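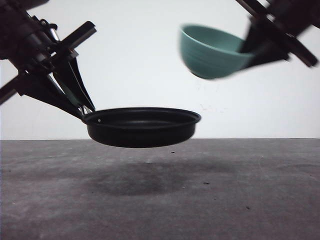 Plellik Shared Workshop
Build a Two-Arm Robot, Session 8: Two Hands, One Job
Handout by Kanini Makori, bench notes by Hacer Tatlı

Welcome back! Up to now each arm has been living its own life. Tonight they start working together, and this is my favorite session of the whole course, so please have both arms homed and your laptops charged by 6:30.

What we're after

The task is a pour. The left arm holds a pan low and level, the right arm holds a bowl higher up and tips it toward the pan. A person does this without a thought, and you're going to find out how much thinking was hiding in there (a lot, and it's wonderful).

The left arm: holding still

Holding still is real work for a motor. A pan gripped by its rim hangs out to one side of the fingers, so its weight tries to twist it out of the grip. The twist, or torque, is weight times the distance from the fingers to the pan's center of mass. Hold the same pan closer to its center and the twist shrinks, but with a rim grip you don't get that choice, so you need finger pressure and friction.

Long tapered fingers are great for getting onto a thin rim and not so great at resisting twist, as there isn't much contact at the tips. Try a strip of thin rubber on the inside faces. Hacer's notes from the July group say the pan sagged at the far side with bare fingers and stayed put with rubber. Check your own before you believe us!

The right arm: tipping

Two things to watch:

1. The wrist turns, but the lip of the bowl has to stay over the pan. If you only rotate the wrist, the lip swings off in an arc. Move the arm a little to make up for it.
2. Slow at the start, slow at the end. Our Clovine script eases in and out for you. The setting is called ramp, and 149 is a friendly first value. Go up from there once nothing wobbles.

Use dry rice for your first pours. No water near the driver boards, please.

Sharing the space

Both arms can reach the middle, which means both arms can hit each other in the middle. Keep the height gap between bowl and pan generous until you trust your numbers. In the Malinowski file (the shared settings file on the workshop drive) set a keep-out zone for each arm before you run anything at full speed. One person on the stop button, always, with a hand on it.

Calibration reminder

Both arms must agree on where the floor is. Touch each fingertip gently to the same mark and save the reading. My left shoulder encoder gave 1136 at the mark; yours will be different, so write it on tape and stick it to the base.

To try before next time

- Run the pour with the pan arm's hold strength turned down one step. What moves first?
- Swap the jobs of the two arms. Which lines of the script did you have to change?
- Sketch the path of the bowl's lip, seen from the side.

Post your sketches and any videos in the Starnetgate folder. Spills are very welcome, we learn loads from them. Hacer is at the bench for an hour after class if your grippers need adjusting.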